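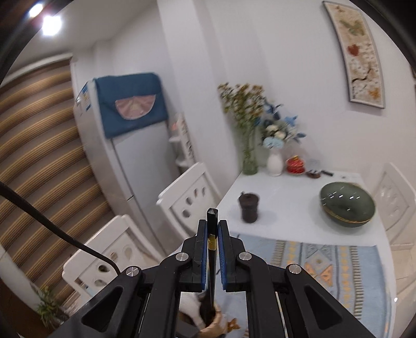 Skosinlow wrote back to us, after reading an early draft, that a robot which needs a clean table before it can clean the table isn't much help to anyone. I've had that line taped over my desk since June. It stings a bit, and it's also a pretty good summary of why we wrote this section the way we did.

Figure 3. Hand-held gripper at a dining area, with a slim black stick between the fingers and a small woven pot below.

4.2 Small things in real rooms

So, can machines do the tidying yet? Our short answer is "some of it, on a good day," and I want to spend a page on the bad days, which taught us more.

We started with 1,202 demonstrations in the Bisberg set, all of them ordinary chores: put the pen in the cup, move the bowl, hang up the towel, that kind of thing. I threw out 169 of them by hand (too short, wrong task label, or the person clearly gave up halfway and wandered off). The rest went into training with no further filtering. We did try a fancier automatic filter first, and it happily deleted every clip where the person hesitated. Those turned out to be the clips we wanted most! A person slows down right before the hard part, and a policy that never sees anyone slow down goes barreling into the rim of the container at full speed.

Thin objects in narrow containers were our worst category by a mile. Take a stick standing in a little pot, as in Figure 3. You have to hold it near upright, the fingers have to close on something much narrower than they are, and anything else tucked into the pot competes for the same space. People do this without looking. Our policy, which we call Hosov, does it while looking very hard, and still fumbles. When the tilt was off by more than 5 degrees at the moment of release, it usually leaned the stick on the rim and declared victory. I've watched this many times now and I still say "no, no, no" out loud.

Then there's the room itself. Glossy bowls throw back the ceiling lights, patterned rugs fill the lower part of the view with diamonds and stripes, and chair backs with holes in them let the background show through in odd little patches. We expected the rugs to be the big problem. They weren't, at least in our tests, and I'm still not sure why (my guess is that training had so many different floors in it that the model quit caring). Shiny tableware was a different story. With a glossy bowl close to the target, Hosov drifted toward the highlights, and adding more bowls to the training data helped less than I'd hoped.

We ran the trained policy in 13 homes it had never seen, using the Tkachuk arm with matching fingers so that the wrist view would look the same as in the demonstrations. Wide, open containers went fine almost everywhere. Soft things went fine if they were lying flat and badly if they were bunched up. Narrow pots stayed hard in every single home, including the ones with plain tables and good light, so I don't think we can blame clutter for all of it.

Which brings me back to Skosinlow's complaint. We never asked anybody to clear the table first, and I'd argue that's the only fair way to run this kind of test. The price is that our success rates look worse than those in lab-bench papers, and I'm okay with that. What bothers me more is recovery. Once the stick falls over, Hosov has very little idea what to do next, as hardly any of our demonstrations include a dropped object. We come back to this in Section 5, where we add drops on purpose.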